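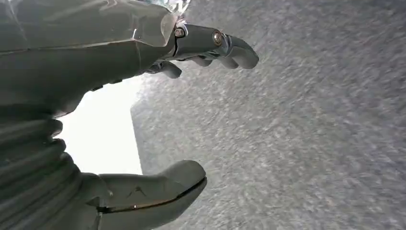 Reading time: 6 minutes

Buying Outdoor Space: Notes for Week 4
March
Posted by the course instructor

Welcome back, everyone. Last week we spent a good long while on what a billboard is for, and I promised that this week we would get down to money, which is where most of you perked up (I saw you!). So these notes cover how outdoor space is priced, how you compare one site with another, and what to look for in the paperwork. Please read them before class if you can, even if it's on the bus, and bring your calculators.

We'll keep using our town of Rustport, with its one main road in, its ferry landing and its rather sleepy downtown. Our advertiser is still Donati, the family furniture store out past the landing, and the company that owns the poster sites is Cidemier.

1. What you are really paying for

When Donati rents a poster site, it's renting a place and a length of time. The usual stretch is four weeks, and almost everything in the business is quoted that way, so get into the habit of asking "per four weeks?" whenever somebody gives you a price. I have seen grown adults sign for what they thought was a month and find they had agreed to half of one.

The rent covers the space. It usually doesn't cover printing the poster or putting it up, and it hardly ever covers the design. Some owners fold the first posting into the rent and then charge for every change after that, so if Donati wants a spring sale poster followed by a summer one, that second trip up the ladder belongs in the budget from day one.

2. Cost per thousand

You met this one in the newspaper unit, and it works the same way outdoors. Take the price, divide it by the number of times people are expected to see the poster, and multiply by 1000. The answer tells you what it costs to be seen a thousand times, and it lets you put a huge sign and a tiny one side by side on the same page.

Let's do one together. Cidemier offers Donati the big site on the main road for $2000 per four weeks, and says it will be seen 133 thousand times in that period. Divide 2000 by 133 and you get a cost per thousand of about $15. Now suppose there's a small panel at the ferry landing for $1000, seen 33 thousand times. Work that one out yourselves before reading on.
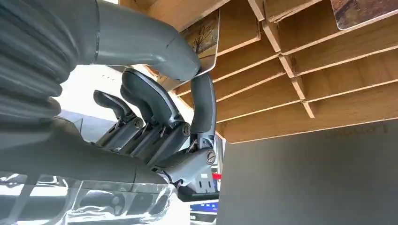
If you got a little over $30, you did it right. So the landing panel costs twice as much for each thousand views, and plenty of people would cross it off the list right there. I'd ask you to hold on a minute before you do. Folks waiting for a ferry are standing still, often with nothing else to read, and Donati is just up the road from them. Drivers on the main road have a few seconds at best, and a good share of them are headed somewhere else entirely. The number is a fine place to start a conversation with your client, and I'd be sorry to see you use it to end one.

Do remember too that views and people aren't the same thing. One commuter who passes the sign twice a day is counted again and again. For a furniture store that may be fine, as a sofa is a slow decision and repetition helps. For a one-night concert you'd probably want more different people and fewer repeat looks.

3. Visiting the site

Please, please go and look. A site list will tell you the size, the direction the panel faces and whether it has lights. It won't tell you about the maple tree that leafs out in front of it, or the delivery truck that parks there every morning until 10. When you visit, try to:

- Come at it from the same direction the audience does, and at the same speed.
- Go once in daylight and once after dark.
- Note what else is competing for attention, including other signs.
- Check that there's a permit number on the structure, or ask the owner for a copy of the permit.
- Write down the time of your visit, so your notes mean something later. 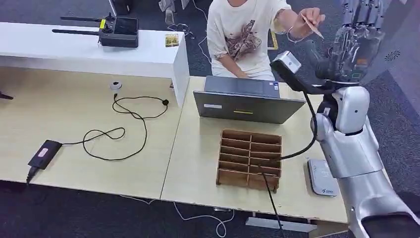
4. Reading the contract

Most outdoor contracts are short, and the part that matters is often on the back. Look first for the start date and what happens if the poster goes up late. A fair contract gives the advertiser extra days or some money back. Look next for what happens if the town orders the sign taken down. Donati shouldn't be paying rent on a panel that isn't standing, and you want that in writing.

Then there's the renewal clause. Many contracts roll over by themselves unless you give notice, and the notice period can be longer than you'd expect. Put it on the calendar the day you sign.

Finally, ask about neighbors. If Drostau, the mattress chain, takes the panel right next to ours, our lovely poster is going to have a harder time of it. Some owners will agree to keep direct rivals apart and some won't, but you can always ask, and asking is free.

For next class

Write one page recommending either the main road site or the landing panel to Donati. Show your arithmetic, then tell me which one you'd choose and why. Either answer can earn full marks. If you'd rather argue for splitting the budget some other way, go right ahead, but keep the total at $2000 and leave something for printing. I'll be in the classroom half an hour early for anyone who'd like to go over the division again.

Contact the course office | Copyright Outdoor Advertising Basics, course notes | Back to top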